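Call for participants: open day helpers and visitors, Clanach workshop

Clanach is looking for people to take part in its open day in March. We need two kinds of participants: members of the public who will try running a robot arm through a short cloth-handling job, and paid floor helpers who will look after the stations while they do it. No technical background is needed for either.

The open day runs from 10 am to 4 pm at our workshop in the Skoltow building, ground floor, entrance off the loading lane. Visitors come through in groups of 8, and each group stays for a little under an hour. You will see a short demonstration first, then take turns at the controls.

Most of the work we show that day is with soft goods. Clothes and linen fold, slip and bunch up, and a gripper that handles a box well can have a hard time with a sleeve. Participants will be asked to pick up a piece of fabric, move it and set it down again, first by steering the arm themselves and then by watching it run on its own.

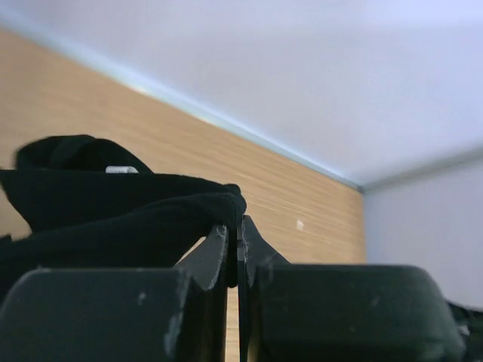
Black fabric held at the fingertips of the gripper.

After your turn we will ask you to fill in a short form. It covers how easy the controls were, whether you felt comfortable near the arm, and what you would change. Your name is not recorded on the form.

Participants must be 16 or older. Please wear closed shoes and tie back long hair. The controls can be used sitting or standing — tell us when you register if you would like a chair or a lower bench. Parking is limited, and the Donau Street bus stop is a short walk away.

Floor helpers

We have 3 paid positions for the day. Helpers greet each group, hand out safety glasses, lay out the fabric between turns and collect the forms. You will be on your feet for much of the day, with a paid lunch break. Helpers also attend a paid training session of 2 hours the week before, where you will learn the stop button, the floor markings and what to do if a cloth gets caught.

Experience in retail, a library, a museum or a classroom would be useful. A second language is welcome.

How to apply

Visitors can register at the front desk or by phone, extension 1664. For the helper positions, send a resumé and a few lines about yourself to Lucyna Kwiatkowski, open day coordinator, Clanach, and put "Zawadzka" (the name of the demonstration hall) in the subject line. We will reply to everyone who applies — please allow a week.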